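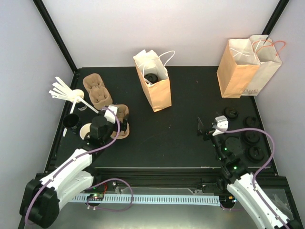

Takeout packing: lids in the bag or lids on the cups?

Posted by rimshot_dee on March 27, 2025

I pack the to-go orders at a small coffee place and I am tired of the advice that every drink order goes in a paper bag. Our supplier rep from Drondik keeps pushing the tall kraft bags with string handles for everything. I don't buy it. A bag holds one drink fine. Two drinks in a bag with no carrier is asking for a spill, and two drinks in a pulp carrier won't always go down into the bag without a fight. My station right now has the same stuff on it as the table up top: brown bags, pulp carriers, straws fanned out at one side, black lids spread over the other. Even the lid down in the bottom of the bag looks familiar. So what is the right order to pack this stuff, and does anyone have proof that the bag does anything except look nice?

counterweight81
Proof is a big word for a paper bag. We switched to bags for all drink orders in the fall and the complaints about spills went down. I didn't change anything else.

rimshot_dee
Went down from what to what? Did you write it down?

counterweight81
I did, as it happens. 13 complaints the month before, 5 the month after.

rimshot_dee
And how many orders each month? If you sold a lot fewer iced drinks once it got cold, that would do it all by itself. Everybody fills iced cups to the brim.

counterweight81
446 bagged orders in the second month. I don't have the number for the first one. Fair point about the iced drinks, but I still think the bags helped.

marla_on_shift
The bag isn't what stops spills. The carrier is. Put the carrier in flat, then the cups, then the food bag if there's room, and straws last, standing up along the side. If you drop cups in first and try to work the carrier in under them you will be mopping.

oldtowngrinder
Disagree on straws last. They get forgotten. I put them in first, every single time, right down the side of the open bag. Yes, the customer has to dig. They'd rather dig than drive back.

marla_on_shift
Then they're bent by the time anyone gets to them. I've fished enough of them out from under a carrier.

oldtowngrinder
A bent straw still works.

pulpfriction
Has anybody here tried the Mistireck bags with the cardboard floor? They claim you can skip the carrier. They want a good bit more per case and I have my doubts.

counterweight81
Tried a sleeve of them. The floor piece slides. We went back to the plain ones and kept the carriers.

rimshot_dee
That matches what I figured. A flat piece of cardboard doesn't hold a cup up. I'd want to see it done with a full large and a small on opposite sides, because that's the order that always tips.

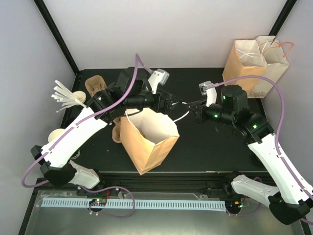 Sandance got in at this point to say we were all arguing about the wrong part. The way Sandance sees it, spills come from the lid nine times out of ten, and the bag only decides where the mess ends up. Press all the way around the rim, turn the cup a quarter, press again, and only then let it anywhere near a bag.

rimshot_dee
Nine times out of ten according to who? I do press the lids. We've got two kinds of lid in the same drawer and one of them never seats right on our cups, pressed or not.

Sandance
Then that's your problem and no bag is going to fix it. Pull that kind out of the drawer for a week and see.

pulpfriction
Seconding this. We had flat lids from Deligiannis and dome lids from somebody else, and they were sold to us as the same size. They weren't. You could spin the domes with one finger.

oldtowngrinder
Or tape. Small piece of tape over the sip hole and down the side.

marla_on_shift
Tape at eight in the morning with a line out the door. Sure.

oldtowngrinder
I tear the pieces ahead of time and stick them along the edge of the shelf. It's not hard.

rimshot_dee
Okay, what I'm going to do. One kind of lid for all of April, carrier in first, straws down the side before I fold the top. I'll write down the orders AND the spills so we don't end up with half a number again. I still don't think single drinks need a bag at all, and I haven't read anything here that changes my mind.

counterweight81
Half a number is more than you came in with.

rimshot_dee
True. Does anyone fold the top over with the handles up, or just leave it open? Ours pop back open either way.

marla_on_shift
Open for drinks. Folded for food only.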